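Glue stick
From the Vorkwood Household Encyclopedia, stationery and desk things
Entry last revised June 20, 2022
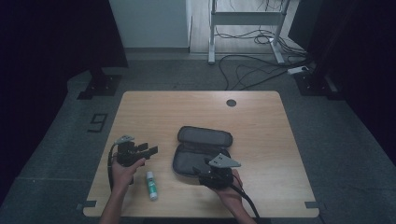 A glue stick is a lump of solid adhesive in a push-up or twist-up tube, and I've been asked to write the entry because I get through more of them than anyone else on the list. I make scrapbooks, I wrap parcels badly and I help with a Saturday-ish sort of craft club (it moves about), so I do have opinions. I'll try to keep them in the right places.

How it's made up

You've got three bits: the tube, the cap and the glue itself. On a twist-up one there's a little wheel at the bottom that turns a screw, and the screw carries a small cup with the glue sitting in it. Push-up ones do away with the screw and you shove the base with your thumb. I can't get on with them, they always come up crooked.

The glue is usually a water-based polymer stiffened with a kind of soap, so it slides over the paper and doesn't run. That's also why it washes out of most school jumpers. Some sticks are coloured when they go on and fade as they dry, which I love for envelopes because you can see the bit you've missed!

Sizes

The ones I buy come in a small size and a fat one. The small is the one to keep in a case or a drawer. The fat one is better for covering big sheets, but it's a nuisance near corners and I end up with glue on the table. Our club cupboard has a box of 24 small ones, and it lasts us from the start of term to December if the caps go back on.

What it sticks

Paper to paper, thin card to paper, tissue, photographs if you're careful. It'll hold light fabric for a bit while you sew it. It won't do plastic, metal or anything with a shine to it, and I've tried all of those more than once. Thick card is hit and miss — press it under a book overnight and you've a fair chance.

For paper weight, I've had no trouble up to 200 gsm. Heavier than that and the edges start lifting, so I go over to double-sided tape.

Using one

Wind up 2 mm or so less than you think you want. Too much sticking out and it snaps off, and then you're poking it back in with a finger. Go from the middle of the paper out past the edge, with scrap underneath. You've a short while to slide things straight before it grabs. Wind it right down before the cap goes on, or you'll squash the top flat and it fills the cap with goo.

Keeping it

A dried-out stick has nearly always had its cap left off. If only the top has gone hard, slice it away with an old knife and carry on. I've read the trick of adding a drop of water and leaving it shut for a day, and it worked for me on one stick and made soup of another.

For carrying, I like a zipped case that opens out flat like a clamshell, with a soft lining and a bit of padding. You can see everything at once when it's open on the table, and the stick doesn't roll off. The Plilier roll-up pouch is prettier (mine's been going six years) but things slip out of the ends. Keep the stick away from radiators and car dashboards, as the glue goes soft and slumps in the tube.

Names

At our club people say "a Wudurer" for any glue stick, after the shop that used to sell them loose by the till. In the Alcantara craft leaflets it's "stick paste", and I've also heard "gluey" and "the Pritt", whatever make it happens to be.

See also: double-sided tape; pencil case; PVA glue; paste brush; zip, repairing a stuck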